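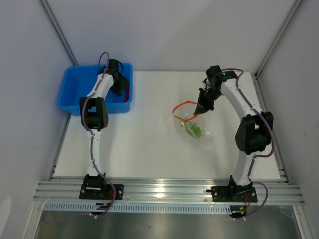 使い方ガイド > 野菜の保存 > 葉物を袋で冷蔵する

うちの台所でずっとやっている手順をまとめておきます。冷蔵庫はFioreの小さいやつなので、野菜室が広い人は袋をもう一回り大きくしても大丈夫ですよ。

1. 葉物は使う分だけ先に取り分けて、残りをさっと洗います。根元の土は指でこするとよく落ちます。

2. 水気を切ります。私はここをサボって何度も葉をダメにしました……。ふきんで軽く押さえるくらいでいいです。

3. チャック付きの袋に横向きに入れます。ぎゅうぎゅうに詰めないこと!

4. 端を少しだけ開けておいて、手のひらで空気を押し出してから閉じます。
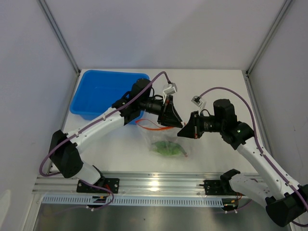
5. 袋に日付を書いて、野菜室の手前に置きます。奥にしまうと、私は確実に忘れます。

メモ:ほうれん草や小松菜なら、袋の中に湿らせたキッチンペーパーを一枚入れておくと葉先がしゃんとします。3月ごろの柔らかい菜っ葉は傷みやすいので、ペーパーは毎日替えています。

注意:ぬめりや変なにおいが出たら、もったいなくても食べないでくださいね。あと、袋を洗って使い回すときは生肉を入れたものは除外で。乾かすときは口を大きく開いて、コップにかぶせておくと楽です。

冷凍したい場合は手順2のあとで切ってから、一回分ずつ小分けにしてください。凍ったまま味噌汁に入れられます。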